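Checklist for Looking Over a Literary Analysis Essay Before It Goes In
With the comments we usually end up writing in the margin

Updated November 18, 2018

We have been reading student essays at the Haston Writing Room for a good while now, and this past term 327 of them came across our desks. Most were about plays and novels, a fair number were about poems, and one very brave one was about a cookbook (we loved it). This checklist is what we use when we inspect a draft, and so many of you asked for a copy that we finally typed it up properly, comments and all. Print it, scribble on it, lend it to your roommate!

Mark each line OK, FIX, or N/A. An N/A is perfectly fine. A poem of twelve lines doesn't need its chapters cited.

SECTION A. THE ASSIGNMENT ITSELF

[ ] A1. The essay answers the question that was set.
Comment: Read the prompt again, out loud if you can stand it. If it asks how a character changes and your draft tells us what the character is like, you have written a good essay for some other class. This is the line we mark FIX more than any other, and it usually takes one new paragraph and a bit of trimming to put right.

[ ] A2. Title and author are given in the first paragraph and spelled the same way all through.
Comment: Check the accents. Check the "The."

[ ] A3. The length is within the limit.
Comment: The Machala Prize essay, which a lot of you enter in January, allows 3496 words, notes included. Yes, it's an odd number, and no, we don't know where it came from. They do count!

SECTION B. THE THESIS

[ ] B1. There is one sentence you can underline and call the thesis.
Comment: If you find yourself underlining half a paragraph, that's a sign you are still thinking it through, and good for you, but keep going until it fits in a sentence.

[ ] B2. A sensible person could disagree with it.
Comment: "The hero is complicated" will not start an argument at anybody's dinner table. "The hero's kindness does more harm than his temper" might.

[ ] B3. The last page still believes the first page.
Comment: Drafts drift. Put the opening and the ending side by side and read them together. When they disagree, the ending is very often the better one, and it's the opening that wants rewriting.
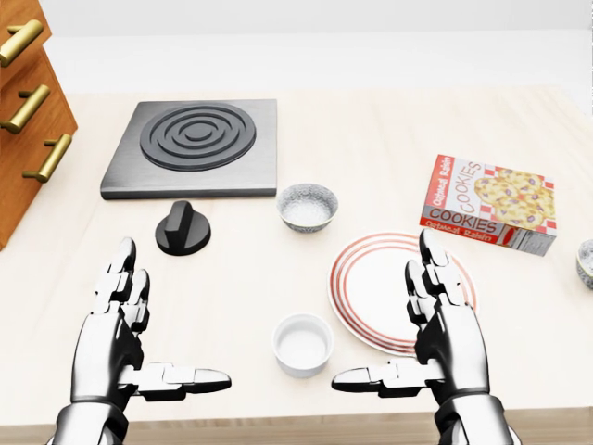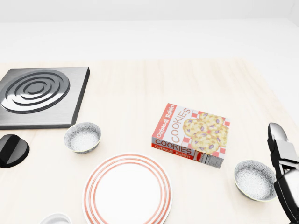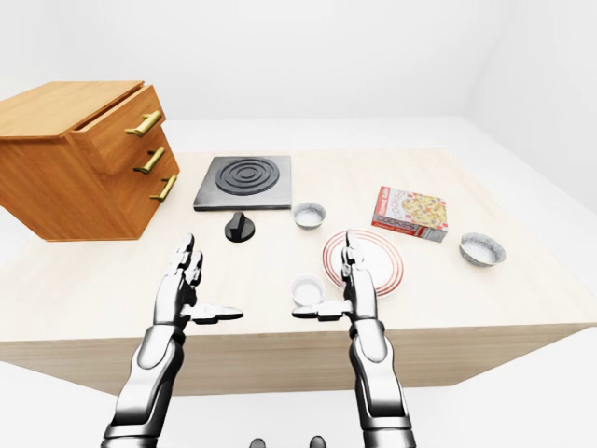

SECTION C. EVIDENCE AND QUOTATION

[ ] C1. Every body paragraph has at least one piece of the text in it.
Comment: A few words will do. We see a lot of long block quotes that are there, bless them, to fill up the page, and the reader's eye slides right over them.

[ ] C2. Each quotation is introduced, and then you say something about it.
Comment: Leave a quote alone at the end of a paragraph and it looks like somebody waiting for a bus. Tell us which word in it matters to you and why you stopped there.

[ ] C3. Quotations have been checked against the book.
Comment: Please, against the book, and against the edition on your works cited page. We had three essays in one week with the same line misquoted in the same way, all from the same study site, and it was an awkward afternoon for everyone.

[ ] C4. Line, act or page numbers are present and follow your instructor's style.
Comment: For verse plays, give act, scene and line. If your translation has no line numbers, use pages and say so in a note.

SECTION D. PARAGRAPHS AND PLOT SUMMARY

[ ] D1. Plot summary is kept short.
Comment: Your reader has read the play. Try this with a highlighter: color every sentence that only says what happens. If a page comes out mostly yellow, cut it back by half and see whether you miss anything.

[ ] D2. The first sentence of each paragraph makes a point.
Comment: Copy just the first sentences onto a blank sheet. They ought to read like a rough little outline of your argument. Marked FIX on 181 drafts this term, so you are in very good company if it's on yours.

[ ] D3. Events in the work are in the present tense.
Comment: He loves, she reads the letter, they part. The author's own life goes in the past tense.

SECTION E. LAST LOOK

[ ] E1. Names of characters are consistent.
[ ] E2. Play and novel titles are in italics, short poems in quotation marks.
[ ] E3. Spell check has been run, and then a person has read it too.
Comment: Spell check has no opinion on whether you meant "bear" or "bare."
[ ] E4. Your name is on it.
Comment: You would be surprised, or maybe you wouldn't.

If you end up with more than a handful of FIX marks, start with A and B and leave the commas for later. There's no sense polishing a paragraph you may be taking out. Drop-in hours are the same as always, and you're welcome to bring a draft that is only half there.

14 comments | 52 shares

Related guides
Writing About a Narrator You Don't Trust
Curkar Citation Sheet for Plays in Translation
How to Start When You Didn't Like the Book
Irora Reading Circle: Spring List

Get our writing tips by email once a month. Enter your address to sign up. You can unsubscribe at any time.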